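Imprimir | Enviar por e-mail
Tempo de leitura: 3 minutos

Vale a pena pagar por "limpeza e organização de cabos" num PC antigo?

Broltetti

Levei o meu computador de secretária a uma loja por causa do barulho da ventoinha e saí de lá com um orçamento de 100 euros. Metade é para uma coisa a que chamam "gestão térmica de cabos". Segundo o rapaz do balcão, os fios soltos dentro da caixa tapam a passagem do ar e fazem subir a temperatura do processador, e com tudo arrumado o PC ficava "como novo". Perguntei quantos graus ia ganhar e não me soube dizer. Em abril já lhe tinha tirado o pó com um pincel e não notei diferença no barulho.

Não jogo, uso aquilo para folhas de cálculo e para ver filmes. A fonte é de 300 W, daquelas em que os cabos vêm todos agarrados, quer se usem quer não. Alguém mediu isto alguma vez, antes e depois? Desconfio que me estão a vender abraçadeiras a peso de ouro.

Åberg

Desconfia bem. Já arrumei os cabos de várias máquinas de escritório e a temperatura ficou praticamente na mesma. O ar passa à volta de meia dúzia de fios sem grande dificuldade. O que interessa é o pó no dissipador, a pasta térmica (se nunca foi trocada, está seca de certeza) e a ventoinha, que com os anos ganha folga e começa a roncar. Uma nova custa muito menos do que te pedem.

Dito isto, há um caso em que mexer nos cabos faz sentido: quando algum está a roçar nas pás. Abre o painel lateral com o PC desligado da tomada e vê por onde passam os fios de alimentação dos discos, os amarelos, vermelhos e pretos. Costumam ser os mais rijos e ficam onde calha.
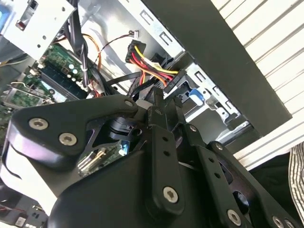
Fomelus não concorda e escreve que uma ficha SATA sem uso deve ficar sempre presa ao chassis, porque pendurada pode encostar à placa-mãe ou cair para cima de uma ventoinha. Nisso dou-lhe razão. Prende-se com uma abraçadeira, sem apertar demasiado, e leva dois minutos. Não são 50 euros de trabalho, nem nada que se pareça. E cuidado com os conectores pequenos de dois ou três fios: antes de desligar algum, tira uma fotografia, senão depois andas à procura do sítio dele na placa.

Trerkosero

Eu paguei e fiquei contente, o PC ficou muito mais bonito por dentro. Se aqueceu menos não sei, não medi. Um saco de 200 abraçadeiras é barato, também podes fazer em casa. Eu comprava era um SSD.

Comentários

Broltetti: Abri a caixa. Nenhum fio toca na ventoinha, mas ela abana quando lhe ponho o dedo. Vou trocá-la e deixo os cabos como estão.

Fomelus: Prende ao menos a ficha solta, se tiveres alguma.

Visitante: O meu tem mais de 40 fios lá dentro num novelo e trabalha há anos. O SSD não tem nada a ver com o barulho da ventoinha, já agora.

Åberg: Quando puseres a nova, confirma se é de três ou de quatro pinos.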